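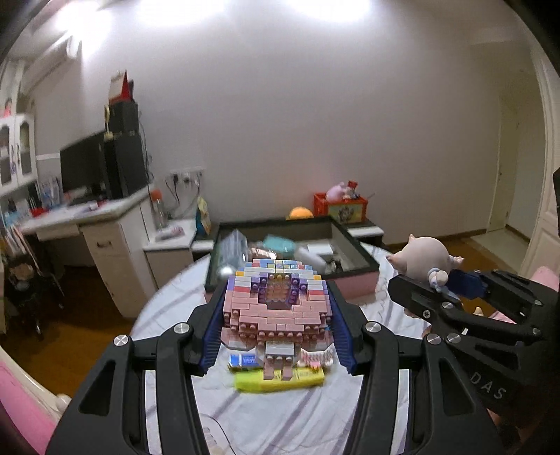

Moodley Court Residents' Association
Minutes of the general meeting, August

Meeting opened at 7:05 p.m. in the ground floor meeting room. Quorum confirmed. Apologies received from units 4 and 17.

1. Minutes of the previous meeting

Accepted with one correction: under item 6, "north stairwell" should read "south stairwell."

2. Matters arising

2.1 Mailroom lock. Replaced in July. New keys are held at the front desk and are issued on signature.
2.2 Gutter on the east side. Cleared, but the downspout bracket at the second floor is still detached. Carried forward.
2.3 Bicycle storage. No progress. Two bicycles remain untagged. Notice to be posted again and left up until the next meeting.

3. Water pressure, upper floors

The chair reported on the visit by Cleltard, the plumbing contractor. The booster pump is short cycling. Cleltard attributes this to a failed pressure tank bladder and does not recommend replacing the pump itself at this stage. The tank has a volume of 220 gallons.

Two options were put to the meeting:
(a) replace the bladder only, $500 plus labor;
(b) replace the tank, $2000 installed, with a 5-year warranty.

Unit 11 asked whether the warranty under (b) covers the check valve. The quote does not say. Unit 9 observed that the bladder was last replaced under the previous management contract and that no record of the work can be found in the building file.

Motion to accept option (b), subject to written confirmation on the check valve. Seconded. Carried, with one abstention.

Water will be off during the work, from 9 a.m. to 3 p.m. Notice to be given on every floor at least 48 hours ahead.

4. Laundry room

4.1 Dryer 2 is tripping its breaker. Rodix has inspected the circuit and found the breaker undersized for the machine. Replacement approved under the routine maintenance budget.
4.2 Hours. A proposal to close the room at 10 p.m. was discussed. Units directly above the room were in favor – units with shift workers were not. No motion was made. The current hours stand.
4.3 Lint screens are to be cleaned after each load. The sign will be reprinted in larger type.

5. Management contract

The contract with Prulari runs out at the end of the year. Renewal requires 60 days' notice in either direction. The secretary will request the renewal terms in writing, including the schedule of call-out fees, and circulate them with the next agenda. Unit 6 asked that at least one competing quote be obtained. Agreed.

6. Other business

6.1 The hallway light outside unit 14 flickers. Reported to Prulari.
6.2 Packages should not be left against the fire door on the ground floor.
6.3 Unit 2 requested a second recycling bin. The secretary will ask the hauler for the monthly rate.

Actions
Chair: check valve confirmation from Cleltard; shutdown notice.
Secretary: Prulari terms; competing quote; recycling rate; laundry sign.
Building desk: downspout bracket; bicycle notice.

Meeting closed at 8:20 p.m. Next meeting in October, same room.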